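# Geräuschpegel in Gemeinschaftsküchen: README zum Datensatz

Drucken
Per E-Mail senden

Version 1.1, Stand: 7. Oktober 2023

## Inhalt

Der Datensatz enthält 537 Messreihen des Schalldruckpegels aus Gemeinschaftsküchen in Büro- und Wohngebäuden. Erfasst wurde an 22 Standorten in Prokemham und Venitz. Eine Messreihe umfasst immer genau eine Stunde und liegt als Sekundenmittel vor. Tonaufnahmen sind nicht enthalten und wurden auch nicht angefertigt. Das Messgerät speichert nur Pegelwerte.

Zusammengestellt wurden die Daten im Projekt Parex, das sich mit Raumakustik in kleinen, hart möblierten Räumen befasst. Das Büro Ogbonna hat die Messgeräte kalibriert und die Rohdaten geprüft.

## Räume

Aufgenommen wurden nur Küchen, die von mehreren Haushalten oder Abteilungen genutzt werden. Für jeden Standort sind Grundfläche, Raumhöhe, Bodenbelag und Art der Decke angegeben. Die Möblierung wird in drei Stufen erfasst: `wenig`, `mittel`, `viel`. Glatte Schrankfronten zählen als schallharte Fläche, Vorhänge und Polster als absorbierend.
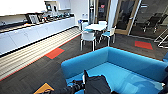
Küchenzeile mit weißen Unter- und Oberschränken und Geräten auf der Arbeitsplatte.

Offene Durchgänge zu Fluren oder Aufenthaltsräumen stehen im Feld `offen`. Bei elf Standorten lässt sich der Raum nicht durch eine Tür schließen. Für diese liegen die Pegel im Mittel höher, der Unterschied ist aber stark von der Tageszeit abhängig und sollte nicht ohne `stunde` ausgewertet werden.

## Dateien

- `messungen.csv`: alle Messreihen, eine Zeile pro Sekunde
- `standorte.csv`: Angaben zu den Räumen
- `ereignisse.csv`: Notizen der Messenden, z. B. Mahlwerk, Spülmaschine, Gespräch
- `kalibrierung.csv`: Abweichungen vor und nach jeder Messung

Trennzeichen ist das Semikolon, Dezimalzeichen der Punkt. Zeichenkodierung UTF-8.

## Felder in messungen.csv

- `id`: laufende Nummer der Messreihe
- `standort`: Schlüssel zu `standorte.csv`
- `stunde`: Beginn der Messung, Ortszeit
- `laeq`: A-bewerteter Mittelungspegel in dB
- `lmax`: Maximalpegel in der jeweiligen Sekunde
- `guete`: 0 = verwendbar, 1 = eingeschränkt, 2 = verworfen

## Messverfahren

Das Mikrofon stand auf einem Stativ, mindestens einen Meter von Wänden und Arbeitsflächen entfernt. War das wegen der Raumgröße nicht möglich, ist `guete` auf 1 gesetzt.

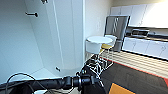
Die Einträge in `ereignisse.csv` wurden von Hand geführt und sind nicht sekundengenau. Zwischen Notiz und Pegelspitze können mehrere Sekunden liegen. Wer Ereignisse automatisch zuordnen will, sollte ein Fenster von 7 Sekunden in beide Richtungen ansetzen.

## Bekannte Mängel

- An zwei Standorten in Venitz fehlt die Raumhöhe.
- Im September lief ein Messgerät mit falscher Zeitzone. Die Werte sind korrigiert, die ursprünglichen Zeiten stehen in `stunde_roh`.
- Wochenenden sind kaum vertreten.
- Dauergeräusche von Kühlschränken wurden nicht gesondert notiert.

## Nutzung

Die Daten dürfen mit Nennung von Parex für Forschung und Lehre verwendet werden. Adressen der Gebäude werden nicht herausgegeben. Fehler bitte mit `id` und `standort` melden.

Seite drucken | Seite per E-Mail empfehlen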